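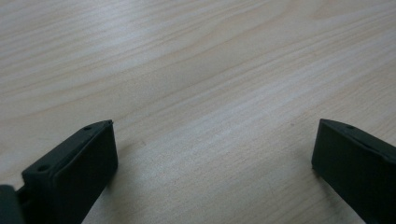

Setting up a standing order for monthly fund purchases

Brimholm Investor Services
Guidance for account holders
Last revised 16 September 2018

This page explains how to set up, amend and cancel a standing purchase instruction on a Brimholm dealing account. It applies to individual and joint accounts. Holders of accounts in the name of a company or trust should use the paper form supplied with their opening pack.

A standing purchase instruction tells us to buy units in one or more funds on the same dealing day each month, using cash already held in your account. It does not collect money from your bank. If you wish the cash to arrive automatically, you must arrange a separate bank standing order, which is covered under "Funding the account" below.

Before you start

You will need your account number, your dealing password and the short code of each fund you intend to buy. Short codes are listed in the fund directory and consist of letters only. Please check whether the fund offers income units, accumulation units or both. The two have different codes, and an instruction placed under the wrong code will be carried out as given.

The key information document for each fund must be opened at least once before the system will accept an instruction. Documents you have opened in the past year are already recorded against your account.

Creating the instruction

Sign in and choose Dealing, then Regular Purchases. Select New Instruction.

Enter the short code of the fund and press Find. The full name of the fund will be displayed. Compare it with the name in your own records before going further.

Enter the monthly amount in whole pounds. Pence are not accepted. You may hold up to 2 instructions for the same fund, provided that they fall on different dealing days.

Choose a dealing day from the calendar. If the chosen day is a bank holiday or weekend in any month, the purchase will be placed on the next working day. Days after the 28th cannot be selected.

Choose a start month. An instruction entered after noon on the day before a dealing day will begin in the following month.

Review the summary page and enter your dealing password to confirm. A reference will be shown and a copy sent to your secure inbox. Please keep the reference, as our staff will ask for it if you telephone.

A worked example

An account holder wishes to place £600 a month into the Jatham Global Equity fund and holds £2,840 in cash. The instruction is set to start in January. Leaving dealing charges aside, the cash will cover four monthly purchases, from January to April, and £440 will remain. The May purchase will not be placed unless further cash has been received. The system does not make part purchases.

Funding the account

Your bank standing order should be dated well ahead of the dealing day. Cleared funds must be in the account by close of business on the working day before the purchase. Use your account number as the payment reference, without spaces. Payments which arrive without a reference are held until they can be matched, and any purchase due in the meantime will be missed.

Missed purchases

Where there is not enough cash, the purchase is passed over and a notice is placed in your secure inbox. It is not carried forward. After two missed purchases in a row the instruction is suspended, and you must sign in and select Resume before it will operate again.

Amending or cancelling

Choose Regular Purchases and select the reference. The amount and the dealing day may be changed online. The fund may not; cancel the instruction and create a new one. Changes follow the same noon deadline as new instructions.

Either holder of a joint account may cancel an instruction. Both must confirm an increase in the amount.

Transferred accounts

Instructions set up with Zustley before the transfer of its accounts were not brought across and should be entered again by the steps above. Former Baldursdóttir clients should note that their instructions were brought across, but with new references.

Risk

The value of units may fall as well as rise. Regular purchases do not protect against loss. Nothing on this page is advice on whether a fund is suitable for you.

Further help

Questions on instructions and references: Noel Espiritu, Dealing Support.
Questions on unmatched payments: Lieselotte Stöcker, Client Money.
Both may be reached through the secure inbox. Please do not send your dealing password in any message.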